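This site uses cookies to remember your newsletter preferences. By continuing to read you accept them. Manage settings

Otel Letter, 1 Sep 2018

Teaching by hand, or the summer I spent as a puppet

Regular readers will remember that in May we announced, with some fanfare and a sheet cake, that the lab would collect 2,000 demonstrations by the end of the summer. We have 683. The cake was very good.

The idea was simple enough to fit in a grant application. A person sits at a desk, puts on the headset, takes hold of the Takagi hand controller and drives the simulated arm through a chore. Reach, grip, lift, put it somewhere sensible. The recording goes into the pile, the pile goes into the training run, and in due course the arm does the chore by itself while the person goes home. So far the people have not gone home much.

Zawadi Rugemalira has been running the sessions since Jendau lent us the simulator, and she keeps a list of things that operators say in their first hour. The top entry is "I was nowhere near it." The second is "Is it supposed to do that?" Third place changes from week to week and can't be printed in a letter that goes to the dean.

The trouble is mostly in the wrist. When you pick up a mug at home you don't think about your wrist at all. Through the controller you think about very little else, and the arm copies every bit of your dithering. The early recordings are full of it – long passages where the gripper hangs over an object like a shopper who can't decide on a melon. Train on those and you get a policy that dithers beautifully.

So the rules changed in the middle of the summer. Operators now do 3 practice runs that are thrown away before anything counts. Pauses get trimmed. Anyone who has had two coffees is sent to label data instead. Zawadi also switched people over to the view from the gripper for the last part of each grasp, which was unpopular for a day and then very popular. From across the table you are guessing at depth. From the gripper you can at least line up the fingers, even if part of the screen is taken up by your own hardware.
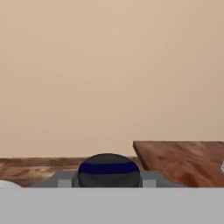
Gripper view in the simulator: a finger on either side of the dark, dome-topped object with the navy stripe.

It's not much of a view, and operators who came to us from video games have been frank about it. You get a strip of wood grain, a great deal of beige wall, and the tops of things. But the recordings made this way are shorter and steadier, and the replay team has stopped sending us sarcastic emails.

The Stesberg group will take the first full batch for their own training comparison once we have a full batch to give them. They have been patient. We need operators for the fall, so if you have a spare afternoon and a calm wrist, write to Zawadi. Gamers welcome, melon shoppers less so. Sessions run an hour and there is a sign-up sheet on the lab door, under the old sign-up sheet.

Recent items
Jendau simulator: what changed in the new release
Lost and found: one headset strap, gray
Notes from the Stesberg visit
Parking, again

Last updated by the Otel Letter desk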